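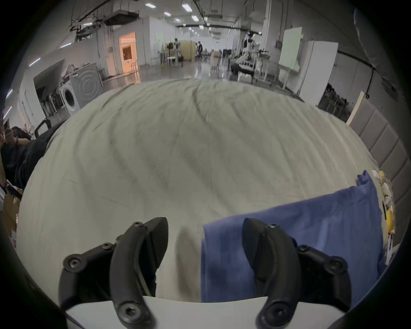 Folero: teaching a workshop arm to fold a shirt
Speaker notes, Wendbridge shared workshop, February 8, 2024

Opening
Say the scope first. Folero is a garment-folding build. Input: one garment, anywhere on a bed-sized surface. Output: the same garment folded and set down. Washing, drying and sorting are out of scope. Pants are out of scope until March.
Audience will mostly be people with their own bench projects. Skip the history of folding machines. Go straight to why cloth is difficult: a rigid part has a pose, a shirt has a state that can't be written down in a few numbers. We do not model the cloth. We record people handling it and train a policy on the recordings.

Collection
Demonstrations are made with hand-held grippers, one per hand. The operator squeezes, the fingers close, and the opening width is logged together with the wrist view. There is no arm in the loop at this stage. An operator can start after a short briefing, and a bad take costs only the time it took.
Mention the view. The wrist lens is very wide, with strong curvature toward the rim. We left the curvature in. Straightening it threw away the outer part of the view, and the outer part often holds the garment the fingers have not reached yet. 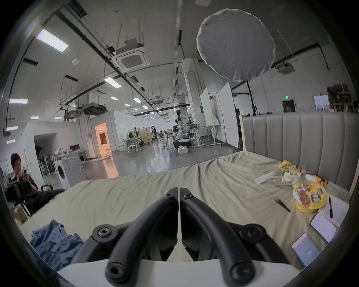

Wrist view, fingers nearly closed above the sheet.

Points to make while the slide is up:
The fingertips are always in the same place in the view. That gives the policy a fixed reference for contact and saves us a separate fingertip detector.
Soft bedding is a bad surface for a first build. It wrinkles, it moves with the garment, and the fingers can pick up sheet along with shirt. We kept it because a hard table gave grasps that failed as soon as the surface had any give.
Background is not controlled. Items at the headboard stay where they are. An early model trained on a bare setup did poorly when anything else was on the bed.

The data set
200 demonstrations recorded. 63 rejected. Main reasons, in order: tracking lost during a fast lift, one gripper out of sync with the other, operator stopped to correct the garment by hand. Longest accepted take runs up to 900 frames.
Do not apologize for the rejection rate. Say that the check is a script called Menon, run on every take before it is copied to the shared drive. It compares the clock on each gripper and flags any jump in position. It has no opinion on fold quality. A person still reviews that.

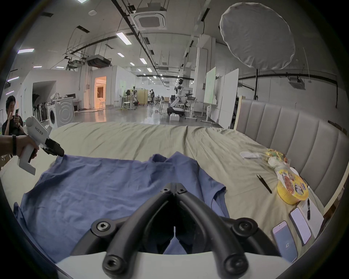 T-shirt laid flat on the sheet, second gripper at one corner.

Left and right
Explain the coupling problem. Each wrist view sees its own fingers well and the other gripper only sometimes. If the two streams are trained separately, each hand learns a reasonable motion and the pair pulls the shirt apart in time, one side early. Version 2 feeds both views to one policy and predicts both trajectories together. Grasp timing improved. Lifts got slower, and we have not tracked down the cause.
A flat shirt is the easy start. The policy handles it from most orientations. A bunched shirt needs a lift and a stretch first so that a hem or shoulder can be found. That stretch is the weakest part of the build. If time is short, cut the timing plot and keep this section.

Head view
Third camera, higher up, both grippers and the full garment in view. Used for labeling and for review. The policy does not receive it at present. It is the only view from which a twist in the middle of the cloth can be judged reliably. 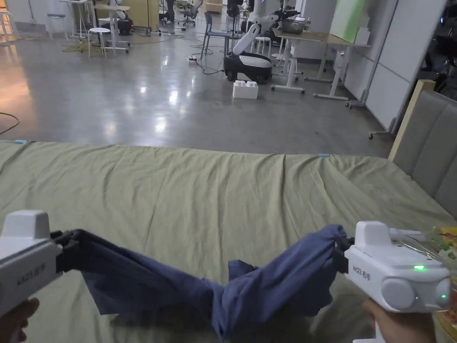 A listener at the Grirninmont run-through asked why the head view is kept out of the policy at all, given that the twist is exactly what the wrist views miss, and added that a second arm camera would be cheaper than more demonstrations.

Reply: agreed on the first part. The head view moves with the operator, and the arm mount does not. Trained on it directly, the policy learned to expect that motion. A fixed camera over the bed is the likely fix. On cost, the camera is cheap, but the old takes would lack that view and most would have to be recorded again.

Remaining work
Fixed overhead mount. Re-record the stretch takes first, flat-shirt takes later.
Softer finger pads, to be tested against thin fabric.
Log gripper force. At the moment only width is logged, and a firm pinch on thin cloth reads the same as a light one.
Leave the parts list on the last slide during questions.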